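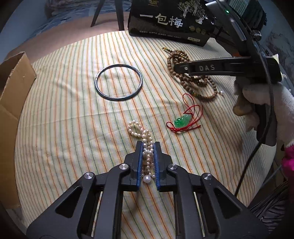

Figure 7.1 Freshwater pearls, bangle, wooden beads and jade pendant on a striped cloth.

Chapter 7
Strung and Corded Ornaments

Strung ornaments are classed by the form of the carrier - thread, cord or wire - and by the way the units are spaced along it. A single pendant on a cord places its load at one point. A strand of pearls or beads spreads the load along its length, and wear appears first at the drill holes. Ruchti groups long strings by spacer pattern, a method followed in this chapter. In the wooden string below, turquoise discs lie next to amber-yellow beads of glossy finish.

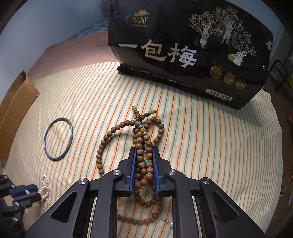 Why are pearl strands often knotted between units?
A knot keeps neighboring pearls from rubbing and limits loss if the thread breaks.

7.1 Carriers
Silk thread stretches with use. Restringing is scheduled by inspection, and the old thread is kept with the record until the new length has been checked.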